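We use cookies to remember your text size. Accept / Manage

Fistell Hall Community Lunches: progress report to the Pomare Fund

The grant is now well into its second term and the Tuesday lunches are, against the forecasts of several people who live near the hall, still going. We served 738 meals between the start of the grant and the end of May. The target in our application was 611, a number I chose late one evening and have had to defend ever since.

Spending is close to plan. Of the 2,000 set aside for food, more than expected has gone on onions. The bus from Prumamton was moved to a later slot, so lunch now starts at a quarter past twelve and the soup has learnt to wait. 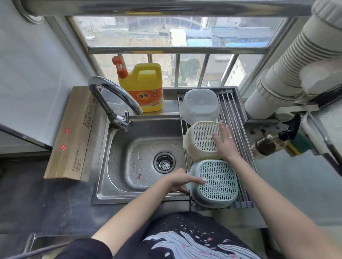 Report by Shona Ormsby, lunches coordinator
Sun 2 June

Washing up remains the job people are busiest elsewhere for. Aiguo Shao has drawn up a rota, which has been admired by everyone and signed by four. We would like to move some of the unspent travel money to a second set of tea towels, if the Fund has no objection.

The cookery sessions have been harder going. We planned for 15 places and filled nine, mostly with people who could already cook and wished to say so. Abdelkrim Kamel ran the one on lentils twice by request. The session on budgeting drew two people, both of them Sheehans -- Digby came for the biscuits and Raelene came to take him home.

Two things are late. The food safety refresher was put back when the trainer went to the wrong Fistell, and the survey of guests has not gone out, as we are still arguing over question three. Both should be done before your visit.

The walk-in fridge at Andance has been offered to us for the summer. It is free, it is large, and it is nine miles away. I will report on it next time.

Contact the lunches team | © Fistell Hall | Back to top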